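3.2. Descripción del equipo evaluado

El equipo objeto de esta evaluación es la pinza portátil Hultositz, comercializada por la firma Tristar en forma de kit y destinada a la recogida de demostraciones de manipulación sin brazo robótico. El kit se distribuye en dos modalidades: la individual, compuesta por una sola unidad, y la doble, que permite registrar de forma sincronizada el trabajo de ambas manos. La presente sección se ocupa de la segunda, si bien los resultados de la tabla 2 incluyen también la modalidad individual a efectos de comparación.

El criterio de selección del producto fue doble. Por una parte, se requería un dispositivo que un operador sin formación previa pudiera emplear tras una instrucción breve. Por otra, se consideró imprescindible que la documentación del fabricante detallara el procedimiento de calibración con suficiente precisión para ser reproducido por terceros. El manual entregado con el kit satisface este segundo requisito de manera parcial: el capítulo relativo a la sincronización de las dos unidades remite a un anexo que no figuraba en la edición recibida y que hubo de solicitarse al servicio técnico de Torkton.

3.3. Tareas con materiales deformables

Los textiles constituyen una categoría exigente para cualquier pinza de dos dedos. La geometría del objeto cambia con cada contacto, el punto de agarre óptimo rara vez coincide con el centro aparente de la pieza y una parte considerable de la superficie queda oculta por sus propios pliegues. Se definieron por ello 4 tareas de dificultad creciente: agarre y desplazamiento de una almohada, extracción de una prenda amontonada, suspensión de una prenda en el aire y traspaso de la prenda de una unidad a otra. Participaron en el estudio 9 operadores, y el conjunto completo comprende 200 demostraciones.

Las sesiones se realizaron sobre una superficie acolchada cubierta con una sábana de color claro. No se retiró el mobiliario ni se uniformó el fondo. La decisión responde al objetivo declarado del producto, que el fabricante presenta como apto para entornos domésticos y de oficina sin acondicionamiento previo.
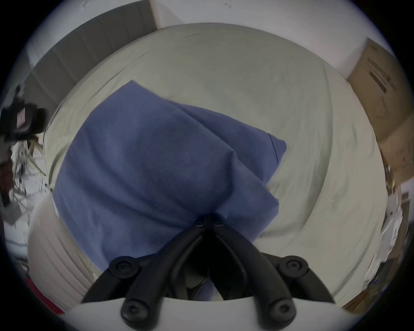
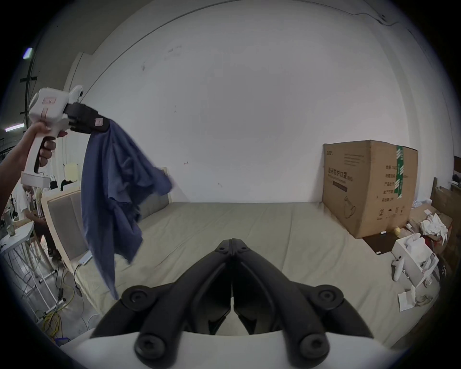

Figura 3. Trabajo con textiles sobre la superficie cubierta. Primera imagen: agarre de una almohada azul por un pliegue de la funda. Segunda imagen: prenda azul oscuro suspendida de las mordazas de una unidad, con los dedos de una segunda pinza cerrados en primer plano.

En cuanto al desempeño, la tarea de la almohada fue la que menos repeticiones exigió. Los operadores adoptaron pronto una misma estrategia, consistente en aproximar los dedos con una inclinación moderada y cerrar sobre un pliegue ya existente. Cuando la tela se encontraba tensa, varios de ellos optaron por formar primero un pliegue mediante un leve empuje lateral, maniobra que el manual no recoge y cuya inclusión en futuras ediciones se recomienda.

El traspaso entre unidades presentó mayores dificultades. La principal fuente de error fue la oclusión: una prenda suspendida puede cubrir buena parte del campo visual de la cámara receptora, lo que afecta a la estimación de la trayectoria en los instantes inmediatamente anteriores al contacto. El programa suministrado marca estos tramos como dudosos, pero no ofrece herramienta alguna para revisarlos dentro de la propia aplicación, de modo que fue necesario exportarlos y examinarlos por separado.

Respecto de la ergonomía, los operadores valoraron favorablemente la empuñadura y de forma desigual el esfuerzo requerido para mantener el cierre durante suspensiones prolongadas. Según la revisión externa realizada por Tracey Mapplebeck en el centro de Blackburn, la fatiga del antebrazo condiciona la duración de las sesiones en mayor medida que la autonomía de la batería. Nuestras observaciones son compatibles con dicha apreciación, aunque el diseño del estudio no permite cuantificarla.

Debe señalarse, por último, una limitación de carácter comercial. Las puntas de repuesto se venden únicamente en juegos de 3 pares, y el plazo de entrega comunicado por el distribuidor varió entre un pedido y otro. Los laboratorios que prevean campañas extensas con tejidos abrasivos deberían incorporar esta circunstancia a su planificación. El análisis de las trayectorias exportadas se presenta en la sección 4.

Artículos relacionados
Estimación de trayectorias en pinzas portátiles con oclusión parcial
Doblado de prendas mediante aprendizaje por imitación: revisión de métodos
Evaluación ergonómica de dispositivos manuales para la captura de demostraciones
Calibración conjunta de dos unidades de agarre en espacios interiores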